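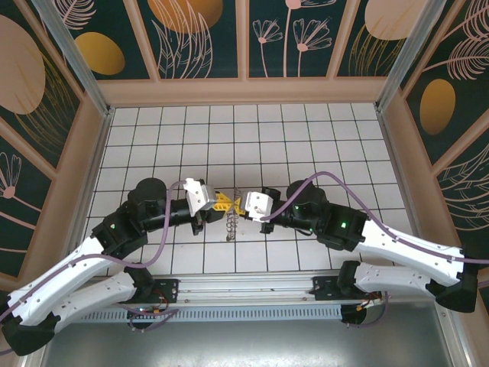
Page last changed: 2 November 2025

Search this manual Go

4. Scheduling a folder sync in Zinau

Once your first manual sync has finished, you can let Zinau take over and run the job for you. It's a great feature, and it only takes a few clicks to set up!

1. Open the Zinau desktop app and select the Jobs tab.
2. Right-click the job you want and choose Add Schedule.
3. Pick Hourly, Nightly or Custom. Nightly suits most home and office setups.
4. Type a start time, then press Save. A small clock icon shows up next to the job name. 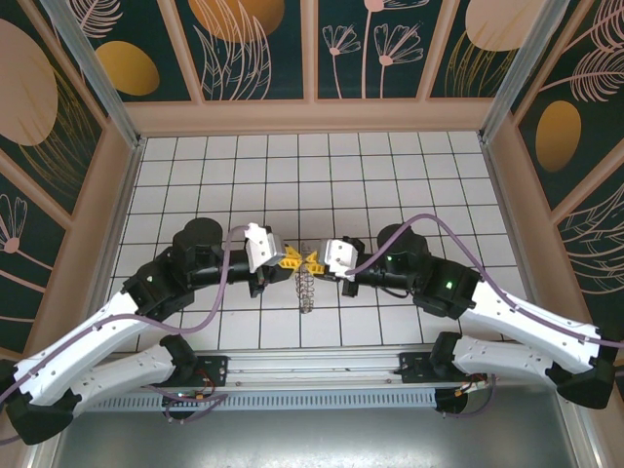
Each job can hold up to 8 schedules, so you can run a quick hourly pass on your working documents and a full nightly pass on everything else — a lovely combination once you get used to it.

Note: The computer must be switched on at the start time. Missed jobs run at the next login if Catch Up is checked.

Setting the sync rules

5. Open the Rules panel and choose One-Way or Two-Way.
6. Under Skip Files Larger Than, enter a size in megabytes. The default is 300.
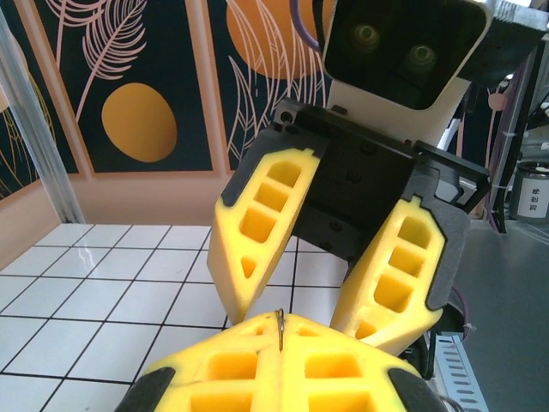 7. Press Preview to see every file that would be copied, renamed or removed. Do try this — it's fast, even on big network shares.

Caution: In One-Way mode with Mirror checked, files missing from the source are deleted from the target. Preview the job before you turn Mirror on.
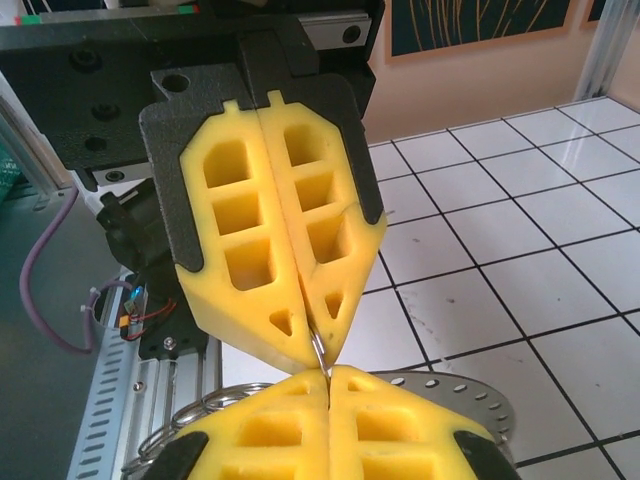 8. Press Apply. The job log opens and lists the new rules.

If the log shows error 739, the target folder is read-only. Change the folder permissions and press Retry.

Section by Raelene Rakena, with testing by Warrick Partington.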